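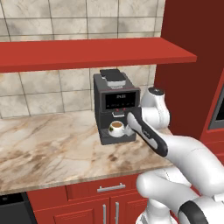 The Coffee Run
Two members of a shared workshop, one secondhand arm, and a kitchen that only exists on a hard drive

Nine at night at Ruvon and the laser cutter people have gone home. Somebody left the radio on in the wood shop. Apinya Boonyarit is on a stool with a laptop on her knees, watching a white arm try to get near a cup without knocking it over. Knocks it over. She hits a key, the cup is back on its saucer, the arm is back where it started, and off it goes again.

"Too low," she says. Types something. "Now it'll be too high."

It's too high.

The kitchen she's looking at has red cabinets, a red shelf, and a marble counter no member of this workshop could afford. None of it is real. The arm on the screen has a twin, bolted to a steel table six feet from her stool, switched off under a bedsheet. The twin will get its turn when the one on the screen stops breaking things.

The plan, such as it was

Start with Gisela Gaete, who wanted a robot that could bring her coffee. That was it, that was the pitch. She wrote it on the whiteboard by the front door at Ruvon in April and underneath she wrote WHO'S IN. Apinya was in. A guy from the bike corner was in for two weeks and then he had a baby.

Gisela repairs commercial dishwashers for a living, so she knows pumps and seals and how to get a stuck panel off. Apinya does payroll software. Neither had ever programmed a robot arm. Gisela had once used one, at a trade show, to stack foam blocks. Came in fourth.

The arm came out of a packaging plant that was closing. The dealer, a two-person outfit called Chaimongkol, had it on a pallet with the cables cut off short, and wanted more than they had. They paid in parts: some cash, plus Gisela fixing the dealer's ice machine. Getting it home was a rental van, a borrowed engine hoist, and a lot of yelling. The workshop door is 40 inches wide and the pallet was not, so the pallet got sawed up in the parking lot, in the rain, with the arm still on it.

They named the project Dritemitz. It's what Gisela's nephew called it when she asked him for a robot name. He was four. Neither of them has found a reason to change it.

First week with the power on

Bad. Short version, they ran it too fast. The first real program was a simple reach, table edge to a mug standing in for everything else, and the arm got there and kept going. Mug in pieces, a dent in the pegboard that is still there with the date written next to it in marker. Gisela had her hand on the stop button and still didn't hit it quick enough.

So, new rules. Nobody inside the tape when it's live. A second stop button, on a long cord, held by whoever isn't typing. Speed turned down until it looked like the thing was moving through syrup. And Apinya went home and started reading about simulators, because she did not want to be the person who explained to the other members why there was a hole in the wall.

She settled on Skulia. You give it the shape of your arm, the room, the stuff in the room, and it works out the pushing and falling. It's fussy. It took her a week of evenings to get the arm to load with its joints in the right order, and another few to find out one of them was bending backwards. (She had typed a minus sign. One minus sign.)

The kitchen came with it, as a sample room. She kept the red. "I could have built our table," she says. "I would of had to measure everything. The kitchen was just there." She dropped in an espresso machine, a dark boxy one with a bean hopper on top and a clock on the front, put a cup and saucer on the drip tray, and parked the arm at the right-hand side of the counter.

The hard part is the last bit

Ask either one what's difficult and you get the same answer. Getting close.

Swinging an arm across an open room is easy enough. Lots of air. Then you come in beside an espresso machine, and there's a spout over the cup and a tray under it, a big heavy box behind, and the gripper itself is fatter than you remember. Apinya has hers come in from the side, on a slant, so the tip ends up next to the cup and under the level of the spout. Straight down from the top would run into the spout. Straight in from the front works, sort of, until you think about backing out again with something full in your grip.

Then there's the full part. Coffee in the simulated cup is basically a lid, a brown disk. Doesn't slosh. The real stuff does, and Gisela's fix for this is the kind of thing you get from a dishwasher mechanic: fill a cup with water, sit it on a paper towel, run the move, look at the towel. A dry towel counts. Anything else, slow down.

They keep a count on the whiteboard, under the old WHO'S IN. As of the night I was there it said 308, and that is simulated runs only, the ones where the cup gets lifted and set down on the counter upright. Failed ones don't get written up. I asked how many failed and Gisela laughed and went to look for the good screwdriver.

What it looks like from the stool

Dull, mostly. I was warned. Apinya runs a batch, it goes, she watches the first few with her chin on her hand and then goes to rinse out a mug. You can tell it to draw nothing and it runs faster but she likes it drawn. She says she catches things by watching that she'd never catch in a list of numbers. The elbow, for one. For days the runs were all scored as good, cup moved, cup upright, and she happened to be looking when the elbow swung straight through the tall cabinet panel on the right. Through it. She had forgotten to make the cabinet solid.

Made it solid. Every run failed. That was a long evening.

The way out was to start the arm from a more folded pose, tucked up beside the panel, and only open out toward the machine at the end. Looks awkward, like somebody reaching past a stranger for the milk. Works though. And it turned out handy for the real table, where there's a post in nearly the same spot, holding up the mezzanine.

Money, since people always ask

Arm, see above. The steel table was scrap from the metal shop, free, plus two weekends of grinding. The real gripper was the big spend and they split it. The finger pads they print at Ruvon and go through like potato chips. The printed ones are rubbery and grip fine on paper cups and slip on glazed ones, so there's a drawer of attempts, labeled in Gisela's handwriting: SLIPPY, SLIPPY 2, OK?, OK BUT UGLY.

The espresso machine on the real table is a yard sale find. Doesn't look much like the one in Skulia. It's shorter, the spout is in a different place, and it leaks. Apinya has been measuring it with calipers and moving the simulated spout a bit at a time. She wants the two to match before the sheet comes off the arm for good. Gisela thinks close is close enough and you find the rest out by doing it. This is a running argument and I heard it twice in one evening, nearly word for word, the second time over dumplings.

Trying it for real

They did pull the sheet off while I was there. I had the long cord, which I took very seriously.

Gisela taped the floor again where it had peeled. Empty cup first, then one with water up to a line. Apinya loaded the move she'd been running all night, with the numbers shifted for the yard sale machine, and set the speed to very slow. The arm unfolded past the post. It is louder than I expected, a kind of whine that goes up when it turns at the base. It came in at the slant, stopped beside the cup, closed.

Empty cup, fine. Lifted, carried, set down. A bit of a clunk at the end, the counter height is off by a hair.

Water cup. Lifted. Somewhere over the edge of the drip tray it gave a small shiver and there was a spot on the towel the size of a dime. Gisela held the towel up to the light. Apinya said that was the wrist, she'd seen it do that. Gisela said it was the pads. They tried it with OK BUT UGLY and got a smaller spot.

Third go I thought it was headed for the post and I hit the button. It wasn't headed for the post. They were both very nice about it.

What's next

A list, from the whiteboard, copied as written:

Wrist shake
Counter height (real)
New pads, softer
Fix leak!!
Saucer?

The saucer is a sore point. On the screen the cup sits on one and gets lifted off it, and the saucer stays behind. Gisela wants the saucer to come along, it's not a proper coffee otherwise. Apinya wants to get through one month without adding anything. There's an open night at Ruvon coming up and 70 people have said they'll come, and a few of them have been promised coffee, and right now the honest offer is a paper cup of water carried very slowly across a table.

When I left they had the sheet back on and the laptop open again. Red kitchen. Apinya had dropped the speed another notch and Gisela was eating the last dumpling and telling her it was the pads.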